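Skomside, Cell 4 walkthrough
November 10, 2023
Checked by: Sreekumar Rao

Arm mounting bolts, torque marks visible – OK

E-stop reachable from the seated position – NO. Fine if you're tall. Kivitz sits lower and can't reach it. Raised in April, still open.

Cables secured and clear of the work surface – NO. Illow says the slack is needed for full travel. Then clip it.

Screwdriver clamp tight – OK

Bit guard fitted – NO. Quote requested, no answer.

Operators trained on restart – PARTLY. Day shift only.

Workload reviewed since install – NO. We were promised less wrist strain. The target went from 306 units to nearly 400 a shift, and people now clear jams between cycles. I'd like to see the strain numbers before anyone calls this an improvement.

Job rotation sheet posted – OK, though the last entry is 23 days old.

Recheck after cable and guard work.
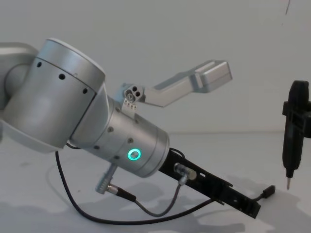 Cell 4, arm and screwdriver, cables on tabletop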